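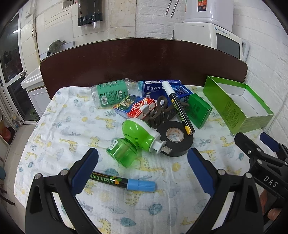
The giraffe cloth and everything that lands on it

I keep promising myself that the table with the giraffe cloth will stay clear, and every April I find myself sorting the same sort of pile: chalk markers, black tape, a bottle with a green label, the green mosquito plug-in (we're early with that one, but Emil gets bitten before anybody else does). I do love that cloth, though! Yellow spotted giraffes and little round bushes, and it cheers me up even while I'm grumbling.
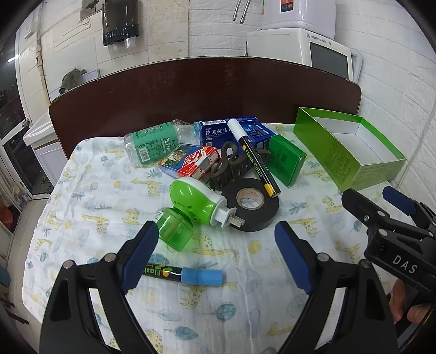

Where it's all going

The markers, light blue cap and white cap both, go back in the jar by the kitchen chalkboard. The tape goes in the hall drawer, and the plug-in moves to the bedroom with its refill. Suha says I should allow myself 12 minutes an evening for this kind of thing, and I'm going to try it, starting after supper.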